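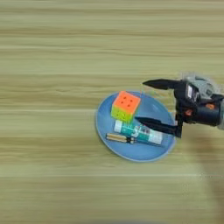

The **Kamis Open Day** is an annual public demonstration of robotic handling equipment held at the Hartley works in Clukongate. It was established by the engineering firm Bullach and takes place on a Saturday in October. Demonstrations are given at wooden tables, where a two-fingered gripper works over small goods set out on a plate, such as a puzzle cube and a white and teal tube. Visitors are admitted in groups of 27, and each session lasts 59 minutes.

## Attendance

The first open day drew 365 visitors. Attendance rose to 667 after the adjoining assembly hall was opened to the public. Admission is free, but places must be reserved in advance. Children under eight are admitted to the morning sessions only.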